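Traller 24 Bath Mat, Charcoal
Clelotia Home > Bath > Mats

In stock. Ships in 2 days. Pick up at the Ibarra store, ask for Brenda Mansilla at the counter.

Thick cotton mat, flat weave back, no rubber. 24 inches wide. Soaks up a lot, dries over the tub edge by evening. Machine wash warm, tumble low. No bleach, no fabric softner (softener kills the pile, please dont).

Colors: charcoal, sand, off white. Sand is back in January. 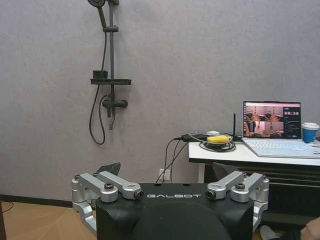
Goes with the Marnov towels, same cotton, same dye lot if you order together. Separate orders may be a shade off. Not a fault, no returns on that.

Weight 400 g before first wash. Sheds a little lint the first couple washes, then stops. Slippery on polished tile, get the grip pad, sold seperately.

Reviews (87)

"Second one. First went to my sister. Corners still flat after a year of washing." Josefina Quiroga

"Smaller than I pictured but good and thick."

Returns: unwashed, tags on. Mats with cut tags can't go back on the shelf.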